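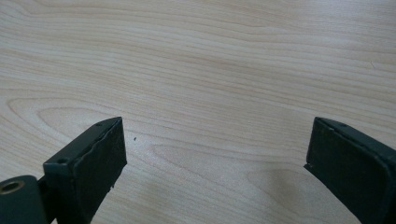

Stundumus Chores
Data card, second release

Summary

Stundumus Chores is a set of 2337 short recordings of household and light shop-floor jobs, done by people holding a two-finger gripper. We put it together to get a fair answer to a question we keep being asked: can a machine do this work yet? For most of the jobs in the set, our answer is no. For a few it is yes, with conditions, which are set out under Results.

The recordings were made at the Himthorpe workshop and in two rented flats nearby. The Yaman folder holds the shop-floor jobs and the Filtel folder holds the household ones. The names come from the two projects that were merged and have no other meaning.

What is in it

There are 21 jobs. Household jobs include wiping a table, pairing socks, putting cutlery away, folding a tea towel and emptying a small bin. Shop-floor jobs include sorting fixings by size, packing a carton, sticking on a label and clearing a bench at the end of a shift.

Each recording has video from the gripper, the finger opening over time, and a short written note of the job. 347 recordings also carry a second note by a different person. Where the two notes disagree, both are kept.

Recordings start before the first object is picked up and stop after the last one is let go. Many therefore have stretches where the fingers are open over a bare worktop. We left these in. If you trim them, please say so when you report results, as it changes the scores on the "is the job finished" test by more than we expected.

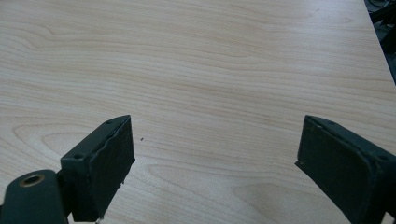 The same goes for small marks, crumbs and specks on a surface. They are not labelled. A person wiping a table decides for themselves which marks matter, and our notes only record whether that person thought the table was clean.

Results

We trained one model per job and ran each 50 times on a fixed arm. A run counted as a pass if someone in the room would have left the result as it was.

Sorting large fixings and packing a half-full carton passed most of the time. Putting cutlery away passed when the drawer was already open. Tea towels, socks and bin bags failed nearly always. Clearing a bench was mixed: the arm moved the big items well and left the small ones.

Speed was not part of the test. Every job was slower than a person doing it.

Known problems

Finger pads wear down, and worn pads were not always swapped between sessions. Thin, flat items are harder to lift with worn pads.
Lighting in the Filtel folder changes during the day.
All the people recorded were right-handed.
Label jobs recorded in November use a shorter label roll.

Use

Free for research and teaching. Please do not use the pass rates to claim that a product is ready for homes. Corrections to the notes are welcome through the issue tracker.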